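3.2 Separating blocks that touch

The first version of our segmentation used only color. It worked well when the blocks stood apart, but when two blocks of the same color touched each other, the program returned one long object with a wrong center. Parveen Miah suggested to add a second step, which looks at the outline of the top faces and cuts the region where the outline bends inward.

We tested both versions on 100 saved camera views. Manon Caron labeled the block centers by hand in March, and I wrote the comparison script. The planner receives only the list of centers and shapes, so a mistake here goes directly into the path of the arm.

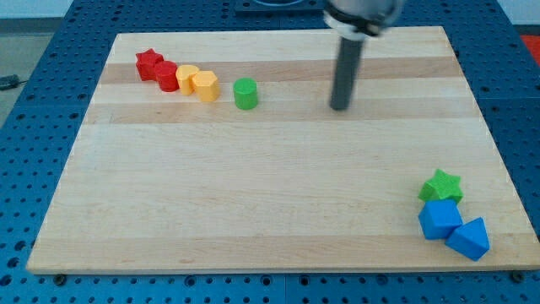
The wood grain gave us a different problem — the darker strips were sometimes accepted as yellow. We raised the saturation limit and these false regions disappeared, except in 2 views. Both are listed in Appendix B, together with the settings we used.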